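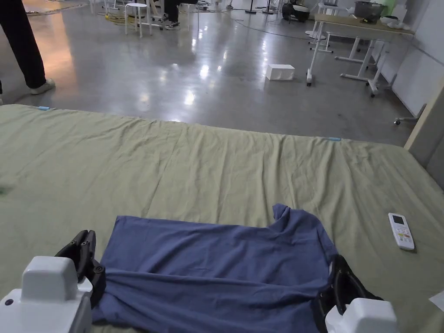

N.º 2 · pág. 139

PERGUNTAS FREQUENTES
Sítio arqueológico de Skidby, centro de visitantes e trilho

Respostas rápidas ao que mais nos perguntam por mail. Se faltar alguma coisa, escrevam.

O que é afinal o Skidby?
Um povoado fortificado da Idade do Ferro, num esporão por cima da ribeira. Duas linhas de muralha, um fosso (meio entulhado) e casas de planta circular. Reocupado na época romana, depois abandonado. O nome vem da quinta que ocupava o terreno, não tem nada de antigo.

Quem descobriu?
Os pastores sempre souberam das pedras. As primeiras sondagens a sério foram abertas quando se quis alargar o caminho agrícola. Apareceu cerâmica logo à superfície, a obra parou, o caminho foi desviado.

Quanto está escavado?
Pouco. A zona aberta ao público tem 945 metros quadrados, quase toda no sector norte, junto à porta. O resto fica como está, por opção. Escavar é destruir um bocado, e daqui a umas décadas há-de haver métodos melhores.

Horário?
De maio a outubro, das 10h às 18h. Resto do ano fecha às 16h. Última entrada uma hora antes do fecho, e é mesmo uma hora. O trilho exterior está sempre aberto.

Bilhetes?
À entrada ou por mail, no caso dos grupos. Crianças até aos doze não pagam. Escolas do concelho também não, mas têm de marcar. Só cartão na bilheteira, o multibanco mais próximo é na vila.

Quanto tempo demora a visita?
Hora e meia dá para tudo com calma. Só o museu, meia hora. Quem fizer o circuito Nambiar conte com mais uma hora.

O que é o circuito Nambiar?
Percurso a pé que sai do parque de estacionamento, passa pela necrópole e volta pela ribeira. Sinalizado a amarelo. Tem uma subida chata logo no início, depois é plano. Com chuva a parte da ribeira fica escorregadia, levem calçado a sério.

Dá para carrinhos de bebé e cadeiras de rodas?
Museu sim, todo. Passadiço até à porta norte sim. Daí para cima não, o piso é de pedra solta e tem degraus. Há uma maquete táctil na sala 2 com o povoado inteiro.

Posso levar o cão?
No trilho, com trela. No recinto escavado e no museu não, excepto cães de assistência.

Fotografias?
À vontade, sem flash na sala dos metais. Drones só com autorização escrita. Para uso comercial falem conosco antes.

As peças do museu são originais?
Quase todas. A fíbula grande e o torques são réplicas, os originais estão em depósito no museu distrital. Está indicado nas legendas mas a letra é pequena, já sabemos.

E as moedas?
Vieram de um pequeno tesouro enterrado debaixo de uma lareira, dentro de um pote partido. São romanas, de prata, muito gastas. A exposição mostra uma selecção, o resto está em estudo e não se pode ver.

Como se sabe a idade do sítio?
Carvões datados por radiocarbono, mais a tipologia da cerâmica. A muralha interior é mais antiga do que a exterior. A data da primeira ocupação ainda se discute, há quem a puxe mais para trás. Quando sair o relatório actualizamos esta resposta.

O que é o projecto Celtden?
O programa de investigação que trata das escavações e do inventário. Campanhas no verão, quatro semanas. Quem vier nessa altura pode ver a equipa a trabalhar do lado de fora da vedação. Façam perguntas, ninguém morde.

Posso participar numa escavação?
Estudantes de arqueologia têm prioridade. Há algumas vagas para público geral, maiores de 18. Inscrições abrem em março e esgotam depressa. Não é preciso experiência, é preciso aguentar o sol. Alojamento por conta de cada um.

Encontrei um caco / uma moeda / uma pedra esquisita. E agora?
Deixem onde está. Fotografia, localização no telemóvel, e avisem a recepção. Fora do sítio é igual, mandem mail. Detectores de metais são proibidos em toda a zona classificada, e a multa não é simbólica.

Há onde comer?
A cafetaria Luvetti, ao lado da bilheteira. Sopa, sandes, bolo do dia. Fecha meia hora antes do museu. Mesas de merenda à sombra junto ao parque, levem o lixo convosco por favor.

Estacionamento?
Gratuito. O parque de terra fica a 300 metros da entrada, o de autocarros é o primeiro à direita. Não estacionem no portão da quinta, passam lá tratores.

Visitas guiadas?
Às 11h e às 15h, na época alta. Em português, inglês a pedido. Grupos de até 25 pessoas. Com mau tempo a visita faz-se só no museu e devolvemos a difrença do bilhete.

Há loja?
Um balcão pequeno. Guia do sítio, postais, cadernos para miúdos. O guia em inglês está esgotado e a nova ediçao ainda não chegou.

Perdi uma coisa na visita.
Recepção, caixa dos perdidos. Guardamos três meses.

Contacto: recepção do centro de visitantes de Skidby | © Sítio Arqueológico de Skidby, todos os direitos reservados | Voltar ao topo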